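Office walk-round, second floor, Grundberg building
By Nelli Lehtinen
Jan 25, 2021
2 comments | 6 shares

Fire exits: PASS. Both doors open. The east one needs a shoulder, and Kazimír Halás has kindly lent his.

Extinguishers: PASS, with a sigh. All in date until March. One was serving as a coat stand.

Extension leads: FAIL. A heater, a kettle and a second extension lead were all running off one socket in accounts. I have taken the kettle and expect letters.

Desks and storage: PASS. Drawers to be shut when you leave your chair and locked when you go home. Spare keys are in the key safe, tagged by desk number. Desk 122 has no tag and, as far as I can tell, no desk.

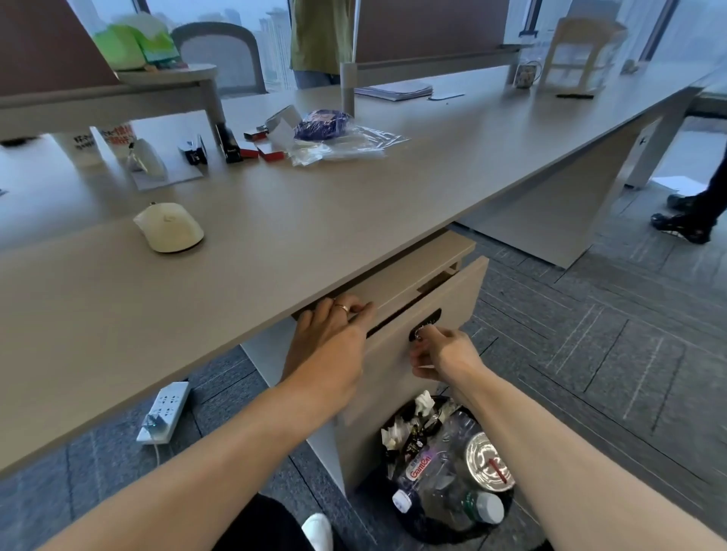

Bins: to be emptied before they become a feature. Nothing hot, nothing sharp, no soup.

First aid box: FAIL. Contents: one eye patch and 2,000 safety pins. Reordered.

Lift: NOT CHECKED. The Cunel engineer has the form. We have his pen.

Comments

Kazimír Halás: The door only sticks when it rains. Please record that my shoulder is not fire equipment.

Nelli Lehtinen: Recorded. It goes on the list for next time.

Recent items
Espiritu meeting room: new chairs, old table
Grondura car park gritting rota
Who to ring when the heating stops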